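Third-party clients on the Storport API - talk notes
August 2024, 30 min incl. questions
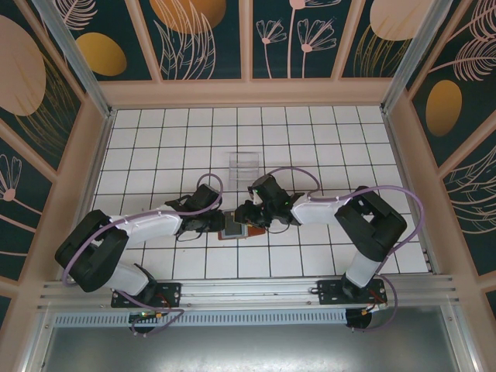
Opening (3 min, dont run over)

Who here has a chat app on their phone they didn't get from the company that runs the chat network? Wait for hands. Probably most.
Point of the talk - what happens when those apps talk to our network without a signed agreement. And what we did this year.

Background, quick

Storport opened the messaging API in May. Before that, partners only, long paperwork, 13 signed.
After: 3486 developer keys requested. Of those, 724 ever sent a message. Say that number slowly.
Most of the rest never got past the sandbox. Docs problem, my team's fault, come back to it at end.

The Sornano case

Sornano = carrier-side mobile client, comes preloaded on cheap handsets. Logs in to three networks at once, ours included.
Never applied for a key. Used the old web login and read the page.
We found out from support tickets - people saying messages showed up twice.
Legal wanted to block same day. Product said no, those are paying users on the other end. Long week.
What we did: wrote to them, gave a temporary key, rate limit on, up to 30 messages a minute per acount.
Duplicates went away once they moved off the web login. SKIP the packet trace slide if behind.

Brotalgate

Different story. Gateway, not a client. Sits in the middle and resells access to smaller apps.
So one key, many apps, and we can't tell which one is misbehaving.
Terms say one key per app. They read that as one key per company. Our wording was bad, fixed now.
Pause here, someone always asks about passwords. Answer: gateway must not store them, token only, we check at renewal.

What changed in the terms

- app name goes in every login request
- resale allowed, but each app gets listed
- carriers can preload, has to be declared up front
- notice before we cut anybody off, except for spam

Sheikh

Our test client, named after nobody, stop asking. Runs the full login and presence cycle against a phone build.
Demo if the wifi holds. If not, talk through the log on the next slide and move on.
Mention: source goes out to key holders, license still being argued over.

Still open

Group chat across networks. No.
Voice notes - formats dont match between handsets, half of them wont play.
Billing when a carrier zero-rates us but not the gateway. No answer yet, say so.
Docs rewrite: login chapter first, then push.

Questions. Repeat them into the mic this time. Keys desk is out by the coffee, send people there for anything about their own app.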